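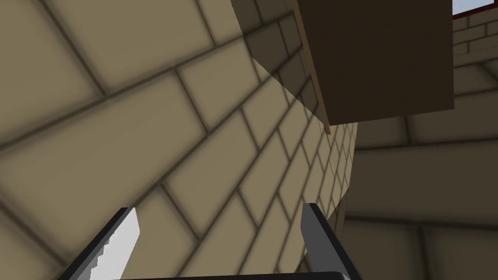

Thread on mortar for older brick interiors. I keep answering the same message one reply at a time, so the whole answer goes in one place.

1/ The first thing to settle is whether the mortar is lime or cement. Scrape a bit out of a joint with a key. Lime comes away as powder and small soft crumbs. Cement mostly doesn't come away at all, and when it does it breaks in hard chips.

2/ The scrape test misleads in one common case: cement skimmed over lime. Somebody repointed the face 4 mm deep and left the old joint behind it. Go in at a spot where the face is already loose and look at what sits at the back.

3/ Rule that covers most jobs: new mortar should be weaker than the brick and more permeable than the brick. Moisture leaves through the easiest path. If the joint is dense, the path is the brick, and the brick face comes off.

4/ Interior walls are more forgiving than exterior ones. No frost, no driven rain. You still get salts if the wall touches the ground or if there is a chimney flue behind it.

5/ On the Brevar job we had a flue wall that bloomed white every January when the heating was up. The owner had sealed it twice. Sealer traps the salts just under the surface and they push the face off as they crystallize. We had to lose 60 bricks.

6/ Do not seal soft interior brick. If it sheds dust, brush it, vacuum it, and try a thin limewash on a small patch. Leave the patch for two weeks before you decide.

7/ Raking out. Go back to at least 2x the joint width and finish with a square back, no V. A V-shaped joint holds mortar only at the face and it lets go early.

8/ Tools: plugging chisel and a light hammer for the verticals. A grinder is acceptable down the center of wide bed joints if the mortar is cement and your hand is steady. Never on the verticals. The disc overruns and nicks the brick above and below, and those nicks are permanent.

9/ Dust. Brick and mortar both carry silica. Fitted respirator, extraction at the tool, plastic over the doorway. A paper mask from the kitchen drawer does not count.

10/ Mix. For soft brick indoors I use a moderately hydraulic lime and a sharp, well-graded sand, one part lime to 2.5 parts sand by volume. Gauge it with a box. Shovels are not a unit.

11/ Sand sets the color more than the lime does. For beige and buff walls the usual mistake is going too yellow. Make sample biscuits, let them dry fully, snap them and compare the broken edge to a broken edge of the old mortar. The weathered face tells you very little.

12/ We went through 8 sands for the Sellavside reading room. The match came from a pit supplying plasterers, after we had given up on the masonry sands. Keep a labeled jar of anything you try.

13/ Dampen the joint before filling. Damp, no standing water. Dry brick pulls the water out of the mortar in minutes and what you have left is sand held together by habit.

14/ Fill in layers if the joint is deeper than an inch or so. Press hard with a pointing iron that fits inside the joint. Smearing it on from the face leaves voids.

15/ Finish when it is firm to the thumb. Beat it back with a stiff brush, end-on, to open the texture. Do not drag the brush or you streak the brick.

16/ Curing gets skipped indoors because there is no weather to worry about. Heating is the weather. Turn it down, hang damp burlap, mist the joints daily for the first week.

17/ Getting asked about the premixed bags from Osari. I have used them for small patches – fine, consistent, a bit gray for buff brick. Ask for the strength class in writing before you order a pallet.

18/ Gbeho notes will be a separate thread. Different problem, hard-fired brick in strong cement, and most of the advice above does not apply.

Posted November 29, 2018

Related threads
Reading salt lines on a basement wall
Limewash over old distemper: what sticks
Sieving sand at home, with mesh sizes
Why the plugging chisel is shaped like that
Matching a struck joint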